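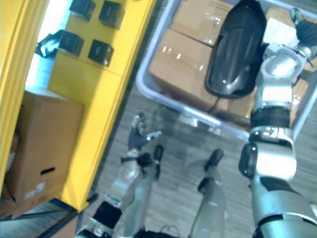

Last edited: January 4, 2022

Tengate Starter Loan

The Tengate Starter Loan is a small-business lending program for first-time owners in the Dorkine area. It lends up to $500 at a time, with no interest and no collateral, to people who want to try out a trade before signing a lease or quitting a job. I wrote most of this article and I've been through the program myself, so expect a bit of my own experience mixed in with the basics.

Who can apply

You have to be 18 or older, live in Dorkine or Morais, and not have owned a registered business before. A side hustle you never registered is fine (mine was alterations and hemming, cash only, mostly prom season). People who used to run a registered business with a relative are a gray area. The rules say "principal owner," and I've seen that read both ways.

The application is 11 pages, which sounds awful, but half of it is tables you fill in with prices. There's one page where you explain who your customers are, and that's the one folks rewrite over and over. Applications open every May and stay open for 31 days. If you miss the window you wait until the next year, and no, they don't take them early – I asked.

How the money works
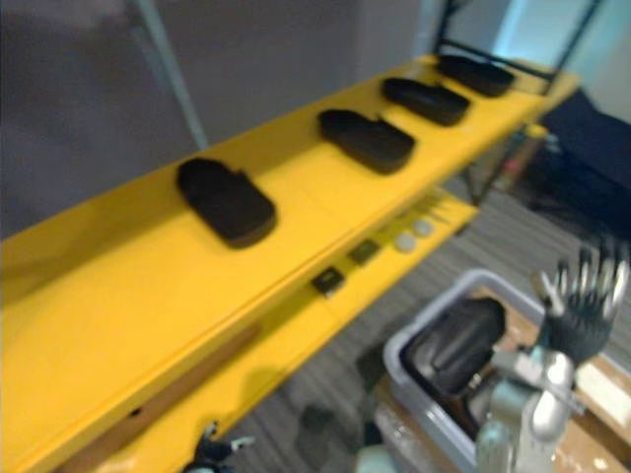 Loans are paid out in four equal parts over the first year, and you send in your receipts before each new part is released. The first part usually goes to supplies. I bought thread, a used steamer and a terrible folding table. The gaps between parts are all the same length, so on my wall calendar they looked a lot like those four black pieces along the yellow shelf, one after another with the same space in between. Once you get used to that rhythm it's pretty easy to plan your buying, though it's no help at all if your big expense comes up front. Caterers complain about this more than anyone.

Repayment starts in month 13 and runs for one year. You can pay it off early without a fee. If you miss a payment they call you, and after the second miss your file goes to a review, where most people get a longer schedule.

Classes and mentoring

Every borrower has to take five evening classes. They cover pricing, basic bookkeeping, sales tax, writing an invoice, and dealing with late payers. The pricing class is the good one! I'd been charging for my thread and forgetting to charge for my time, and I don't think I was the only person in the room doing that. The sales tax class is dry, but keep the handout.
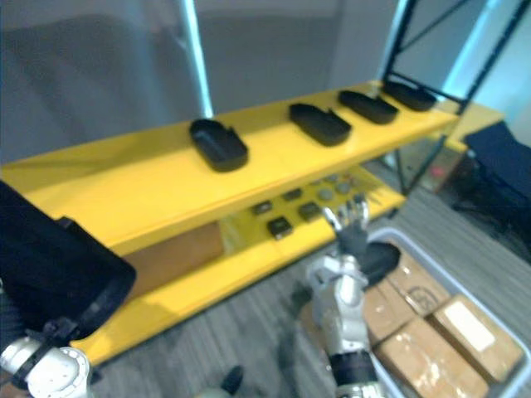 Yellow two-tier shelving with black pieces on the upper level and small parts on the lower.

Mentors are optional. You ask for one on the last page of the application, and you get matched by trade if they can manage it.

The Astura add-on

Astura is a separate supplier credit that borrowers can ask for after they've received their second payment. It isn't cash. You get an account with a wholesaler and settle the bill at the end of each month. People mix the two up constantly, and older versions of this page did too (sorry, that was me). The credit is handy for anyone selling goods, less so for services like lawn care or tutoring. 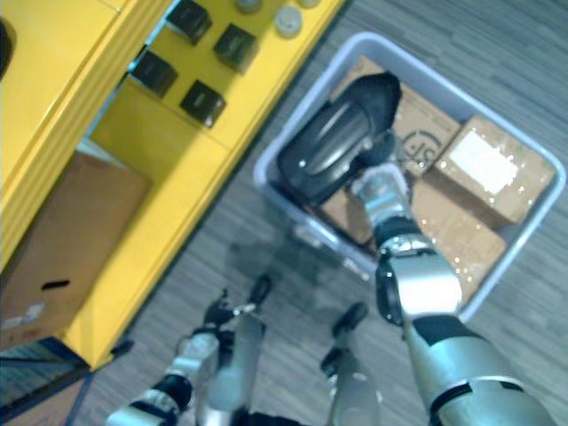
A black shoe in a light gray storage tote.

Criticism

The usual complaint is that the loan is too small, and for anything with equipment I'd agree. The once-a-year window comes up a lot as well. Morais residents have also asked for classes closer to home, as all five are held in Dorkine and the last bus back leaves before the bookkeeping class lets out.

See also

Microcredit
Small business incubator
Supplier credit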